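The Morning Skim
Sep 10, 2018

Quick one today, I'm typing this between a train and a dentist. Coffee is bad. On we go.

ZIMER SAYS SORRY, SORT OF

So you remember the mess from last week. Zimer, the scooter people, had its boss go on an investor call and refer to customers who wanted refunds as "freeloaders with thumbs." On a recorded call. With the transcript going up on the company's own site the same afternoon.

Well, the apology is out. It came as a post on the company blog, no comments allowed, and it runs to 13 sentences. I read all of them so you don't have to. The word "sorry" shows up in the second to last one. Before that you get a lot on how hard the summer was, how proud he is of the team, and how the call "ran long." It ran 15 minutes.

The stock liked it anyway. Down 14 percent the day after the call, and it got back almost half of that by the time the post had been up an hour. Make of that what you will. My guess is investors were mostly relieved that he didn't double down, which he has done before, see the helmet business in the spring.

What the post doesn't say: whether anybody gets their money back. The refund page still has the same old form on it, and the form still asks for a serial number that's printed on the underside of the battery, which you have to take out with a tool that Zimer sells. A reader wrote in to say she gave up and put the thing in her garage. Another one got his refund in 2 days flat, so who knows.

Also the board. There's a line near the end about "added support for the leadership team," and two people who follow the company closer than I do both read that as a minder. Somebody who sits in on the calls and kicks him under the table. I'd watch for a new hire in October, when they report numbers again. If he's on that call alone, then the support was just a word.

One more thing and then I'll let it go. The "freeloaders" bit has been cut from the transcript. The audio is still up, on the same page, right under it. Nobody checked I guess.

ONBERG CAN'T GIVE IT AWAY

Onberg has been trying to sell its maps unit since last fall and it looks like buyer number two just walked. No statement, only a short line in a filing saying talks "have concluded." The unit loses money, everyone knows it, but it also has a decent group of engineers and a long lease on a very nice building. I keep hearing the building is what people ask about first.

Staff there were told to expect news by the end of the summer. Summer's basically over. If you work there and want to talk, hit reply, I don't print names.

KIANI RAISES PRICES, HIDES IT IN A FONT UPDATE

This one annoyed me more than it should of. Kiani, the notes app, pushed an update with the heading "A fresher look for your lists." New font, fine, a bit thin for my eyes. Scroll down past the font stuff, past the new icons, and there's a sentence about "simplified plans." Simplified means the cheap plan is gone. If you were on it you get moved to the next one up when your year ends, unless you go into settings and say no.

It's under Account, then Billing, then a gray link that says "other choices." Took me a while. Do it now if you're going to do it, I forgot the last time an app pulled this and paid for a whole year of something I'd opened maybe twice.

To be fair to them they did answer my email, and fast. The answer was that customers had asked for fewer plans. I asked which customers. Still waiting on that.
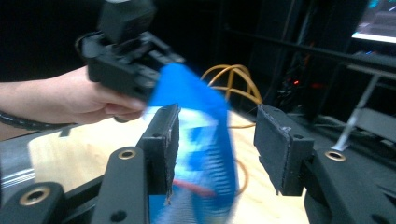 PERNNESS, STILL NOT OUT OF BETA

Pernness, the home speaker with no wake word, was supposed to ship this month. Now it's October, "early in the month if we can." I tried one at a demo in the spring and it answered the man at the next table. They say that's fixed.

Preorders stay open and they won't charge your card till it ships. Good, thats how it should work.

SMALL STUFF

Link to the refund form is on our site, top of the page, lots of you asked.

Got the name of Onberg's old search tool wrong in the last issue. Fixed in the web version.

No issue tomorrow, see dentist. Back the day after with the mailbag, so send me your worst corporate apologies. Forwarded emails are best, screenshots are fine.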